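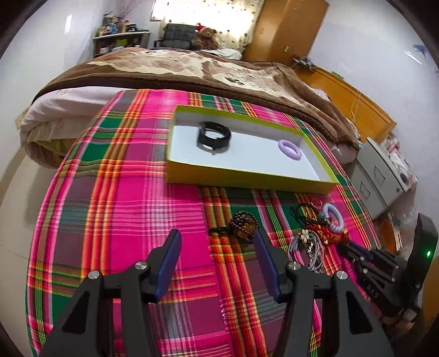

Gukedmont, im Mai

Aebischer Truhenorgel Modell 326 — ein Begleitinstrument für Chorraum, Probensaal und unterwegs

Wer einmal versucht hat, eine Bachkantate mit einem elektronischen Keyboard zu begleiten, weil die große Orgel hinten auf der Empore steht und der Chor vorne im Altarraum, der weiß, wovon wir reden. Man hört sich nicht, man sieht sich nicht, und am Ende singt der Bass einen halben Schlag hinterher und ist beleidigt. Für solche Lagen bauen wir in unserer Werkstatt seit vielen Jahren kleine Orgeln, und das Modell 326 ist uns dabei, das geben wir gerne zu, besonders ans Herz gewachsen.

Den Anstoß gab ein altes Positiv von 1746, das wir zur Reinigung und Neubelederung im Haus hatten. Es stammte aus einer Dorfkirche, war über Generationen hinweg mit mehr gutem Willen als Sachverstand geflickt worden und klang trotzdem so freundlich und so sprechend, dass unsere Leute in der Mittagspause kaum davon wegzubringen waren. Das Gedackt vor allem! Wir haben damals die Mensuren abgenommen, Pfeife für Pfeife, und lange überlegt, was man davon in ein heutiges, transportables Instrument hinüberretten kann. Eine Kopie ist es am Ende nicht geworden, dafür sind die Anforderungen an Stimmtonhöhe, Gewicht und Windversorgung zu verschieden. Aber wer das alte Instrument kennt, erkennt den Ton wieder.

Disposition

Holzgedackt 8'
Rohrflöte 4'
Principal 2'
Quinte 1 1/3' (auf Wunsch, ab c')

Das Holzgedackt ist das Fundament, und wir verwenden auf seine Intonation mehr Zeit als auf alle übrigen Register zusammen. Es soll eine Solostimme tragen können, ohne sie zuzudecken, und es soll beim Continuospiel einen deutlichen Anfang haben, damit Cello und Fagott wissen, woran sie sind. Manche Organistinnen und Organisten mögen diesen kleinen Vorläuferton sehr gern, andere weniger — sagen Sie uns bei der Bestellung, zu welcher Gruppe Sie gehören, wir richten uns danach.

Die Rohrflöte 4' ist etwas heller und hat im Diskant eine Spur Glanz, so dass man sie auch allein spielen kann, etwa eine Oktave tiefer gegriffen für einen Cantus firmus. Der Principal 2' steht nicht im Prospekt, sondern liegt innen auf der Lade und macht aus dem kleinen Instrument, wenn es darauf ankommt, eine richtige Orgel. Für einen Gemeindegesang mit 40 Menschen in einer Kapelle reicht das gut aus. In einem großen Kirchenschiff mit vollen Bänken reicht es nicht, und wir möchten auch niemandem etwas anderes einreden.

Klaviatur und Traktur

Der Umfang geht von C bis f''', vollständig, also auch mit dem großen Cis, nach dem wir immer wieder gefragt werden. Die Untertasten sind mit Buchsbaum belegt, die Obertasten aus gebeiztem Birnbaum. Die Traktur ist rein mechanisch, eine einfache Stechermechanik mit kurzen Wegen, und sie spielt sich leicht, aber mit einem spürbaren Druckpunkt. Wer vom Klavier kommt, muss sich eine Viertelstunde daran gewöhnen und will danach meistens nicht mehr zurück.

Die Klaviatur lässt sich zum Transponieren verschieben: 415, 440 und 465 Hertz. Das geht mit zwei Handgriffen, man hebt den Klaviaturrahmen an der linken Seite leicht an, schiebt ihn um einen Halbton weiter und lässt ihn einrasten. Bitte nicht mit Gewalt! Wenn er klemmt, steht fast immer das Vorsatzbrett noch nicht ganz heraus. Bei ungleichstufigen Stimmungen müssen nach dem Verschieben einige Töne nachgestimmt werden, das bringt die Sache mit sich. Eine kleine Tabelle dazu liegt jedem Instrument bei.

Windversorgung

Das Gebläse sitzt in einem gedämmten Kasten im Unterteil und ist so leise, dass man es in einer Generalpause gerade noch ahnt. Wir haben daran lange getüftelt. Der erste Prototyp brummte auf einem Ton, der ausgerechnet zum großen G passte, und bei Stücken in g-Moll fiel das niemandem auf, bei Stücken in As-Dur leider sehr. Inzwischen ist der Motor auf Filzstreifen gelagert und die Ansaugluft wird durch einen gefalteten Kanal geführt. Ein normaler Haushaltsstecker genügt.

Der Magazinbalg ist mit Schafleder bezogen und mit einem Gewicht belastet, Federn verwenden wir nicht. Der Wind hat dadurch eine gewisse Lebendigkeit, er atmet ein wenig mit, wenn man volle Akkorde greift. Auf Wunsch bauen wir einen Fußschöpfer ein, mit dem eine zweite Person das Instrument ganz ohne Strom versorgen kann. Das ist bei Konzerten im Freien praktisch und bei Kindern außerordentlich beliebt.

Gehäuse

Eiche massiv, geölt, in Rahmenbauweise mit Füllungen. Andere Hölzer sind möglich, Kirschbaum und Nussbaum haben wir meistens in ausreichender Menge liegen, bei Lärche muss man etwas Geduld mitbringen. Auch farbige Fassungen führen wir aus, in Kaseintechnik, und wer ein Muster aus der eigenen Kirche mitbringt, etwa von einer Kanzel oder einem alten Gestühl, dem mischen wir den Ton nach. Das Schleierbrett vor den Öffnungen wird von Hand ausgesägt. Drei Entwürfe stehen im Katalog, aber wir zeichnen auch gerne etwas Eigenes.

Transport

Das Instrument teilt sich in Ober- und Unterteil. Am Oberteil befinden sich vier versenkte Griffe, am Unterteil zwei ausziehbare Tragestangen. Zu viert geht es bequem, zu zweit mit gutem Rücken und ohne Treppe. Das Unterteil rollt auf feststellbaren Rollen, deren Gummi wir so gewählt haben, dass er auf Steinböden keine Streifen hinterlässt. In einen gewöhnlichen Kombi passt alles hinein, wenn man die Rückbank umlegt. Nur die Bank zum Sitzen muss dann oft auf den Beifahrersitz, und dort soll man sie bitte anschnallen.

Zum Schutz gibt es die gepolsterte Hülle Clotitau, die wir von einer Sattlerei im Nachbarort nähen lassen. Sie ist wasserabweisend, hat eine Außentasche für Noten und Stromkabel und wird mit breiten Gurten geschlossen. Im Winter lohnt es sich, das Instrument nach der Ankunft in der Hülle eine Stunde stehen zu lassen, bevor man es auspackt. Die Stimmung dankt es.

Im Lieferumfang

Truhenorgel mit drei Registern
Orgelbank, höhenverstellbar
Notenpult, abnehmbar
Netzkabel, fünf Meter
Stimmhorn und Stimmrolle für die gedeckten Pfeifen
Pflegeheft mit Stimmtabelle

Gegen Aufpreis

Quinte 1 1/3'
Teilung der Register in Bass und Diskant
Fußschöpfer
Hülle Clotitau
Pultleuchte Nostimik, warmweiß, dimmbar

Zur Pultleuchte noch ein Wort, da wir so oft danach gefragt werden: Sie wird von unten in das Notenpult eingesteckt, leuchtet vier Seiten nebeneinander gleichmäßig aus und blendet weder die Spielerin noch die erste Reihe. Man kann sie auch einzeln bestellen und an vielen älteren Instrumenten nachrüsten. Schicken Sie uns dafür am besten die Dicke der Pultplatte in Millimetern.

Stimmen und Pflege

Die Metallpfeifen sind mit Stimmringen versehen, die Holzpfeifen mit belederten Spunden. Beides lässt sich mit etwas Übung selbst nachstimmen, und im Pflegeheft ist es Schritt für Schritt beschrieben. Am wohlsten fühlt sich die Orgel bei einer Luftfeuchte zwischen 45 und 65 Prozent. Stellen Sie sie nicht neben einen Heizkörper und nicht in die pralle Sonne, auch nicht für ein schönes Konzertfoto. Das Gehäuse wischt man mit einem trockenen, weichen Tuch ab. Möbelpolitur bitte nicht verwenden, sie kriecht in die Fugen und von dort irgendwann ins Leder.

Einmal im Jahr schauen wir auf Wunsch selbst vorbei. Meistens kommt dann Jaanus Petrauskas, der bei uns die Intonation verantwortet und der das Instrument auch dann noch einmal durchspielt, wenn alles längst in Ordnung ist. Rechnen Sie also einen halben Vormittag ein — und wenn Sie Kaffee anbieten möchten, sagt er selten nein.

Lieferzeit und Anspielen

Wir bauen jedes Instrument auf Bestellung. Die Lieferzeit beträgt derzeit 28 Wochen ab Auftragsbestätigung, mit farbiger Fassung etwas länger, weil die Schichten in Ruhe trocknen müssen. Preise nennen wir auf Anfrage, sie hängen doch sehr von Holz, Registern und Ausstattung ab. Gemeinden, Musikschulen und Ensembles können den Betrag auf drei Raten verteilen.

Ein Vorführinstrument steht in Gukedmont in unserem Intonierraum, in Eiche, mit Quinte und geteilten Registern. Kommen Sie gerne zum Anspielen und bringen Sie mit, wen Sie dabeihaben möchten: eine Geige, eine Sängerin, das halbe Continuo. Der Raum hat eine gute Akustik, ist allerdings im Frühjahr noch recht kühl, eine Strickjacke schadet also nicht. Melden Sie sich vorher kurz telefonisch oder schriftlich an, vormittags ab 9 Uhr ist immer jemand im Büro der Werkstatt Aebischer zu erreichen. Für Ensembles, die das Modell erst einmal in einem Konzert ausprobieren wollen, gibt es außerdem ein Mietinstrument mit den drei Grundregistern, das wir gestimmt anliefern und wieder abholen.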